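Saturday, workshop, from 9.40

Carried on with the orange sofa for the Ritness room set. Left it on Friday night with the back finished and the seat still to check, so began there.

The buttons on the back have all been pulled again with waxed twine. Five of them were sitting proud when it came in, and the twine on those had been tied off round a bit of card which had gone soft. Used felt washers this time. Tension feels even when you run a hand along the rows. Left arm has a slight hollow towards the front where the wadding has moved. Can be felt but not seen. Put it down as a maybe, depends on time.

Seat cushion is the firmer foam, wrapped once. Zip runs freely. Depth with the new wrap is 6 mm over the drawing, which Lewis will accept if the front edge doesn't roll. Have asked for that in writing.

Brushed the whole cover down with the soft brush, seat last, always from the back to the front. Two marks near the right-hand piping came out with water and a white cloth. A third didn't. It is under where a throw would go so have left it alone and noted it on the job card.

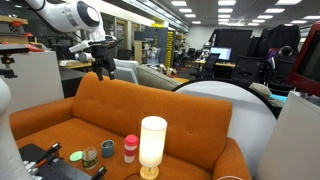

Props for the set are the next thing, and the list from Postum is not much help. It says "lamp, drinks, small items, to suit" and gives no sizes. We agreed in May that the sofa would be dressed lightly, with the loose things kept together so the buttoning can still be read from the front. Went through what we have. The lamp with the brass base is the best of them, and with the white shade lit it is kind to the orange. The black cord is the weak point as it shows up badly against the seat. Try a brown or a clear one. The red and white travel cup is too loud beside that cover and I would swap it for something plain. The small teal-blue cup with the silver rim can stay. So can the mint-green disc, and the jar if its label is turned away.

Nothing with liquid in it goes on the seat at any point, including for a quick look. The cover has had no stain treatment and Punanent won't supply another length under the minimum order.

Stock and cost, for whoever does the sheet: 160 for the cover fabric, already invoiced. Bag of 1,000 upholstery tacks opened for the base cloth, plenty left, on the second shelf behind the glue. Curved needle from the blue tin is bent and wants replacing.

Still to do:
Base cloth, finish the back run and trim.
Rear left foot, refit with the longer screw.
Decide on the arm.
Ask Postum for prop sizes and the height of the plinth.
Find a side table for the lamp in case they don't want it on the seat.

Stopped at 4.15. Dust sheet is folded on the bench, put it over last thing.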